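# Chapter 30: Shelves, Supplies, and the Shared Laundry

In this chapter you will learn how to lay out a small supply store, how to place baskets near a dryer, and how to keep a record that the next person on shift can read.

Most buildings where people live or train together have two jobs that get planned separately and then end up side by side. One is the keeping of packaged goods on shelves. The other is the washing and drying of clothes and linens. Both depend on things going back to a known place.

Start with the shelves. Goods of one kind belong in one row, with the labels facing out. Small jars and packets can stand close together, but a row should hold a single product from front to back - mixed rows are where old stock gets lost.

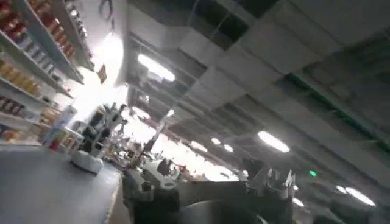 Gifty Quansah used this rule when she set up the store at Staniforth House, a residence with 40 rooms. She gave each shelf a letter and wrote the letter on the stock sheet next to the product name. New staff could put away a delivery on their first day.

The laundry needs the same kind of plan. Number the machines and put the number where a person standing in front can read it. Keep a basket close by, and empty it before the next load comes out. Check the pockets of every garment, and clean the lint filter on the schedule given in the machine's manual.
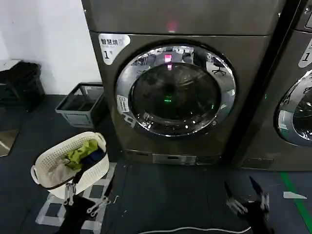
*Figure 30.2 A numbered dryer, with clothes in a white basket on a checkered mat.*

A laundry record can be short. Write the machine number, the time the load went in, and the room it came from. Staff at the Otine residence keep theirs on a clipboard and start a new page each February and August.

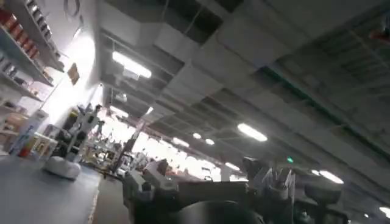 394 | Chapter 30

**Before you read**

1. Draw a plan of a storage area you know. Mark the shelves and the walking space.
2. List the goods kept there by kind, then by how often they are used.

**Key terms:** stock sheet, row, load, lint filter, shift record

## 30.1 Measuring the Space

Measure the floor first, then the height of the lowest shelf. Write both figures on your plan.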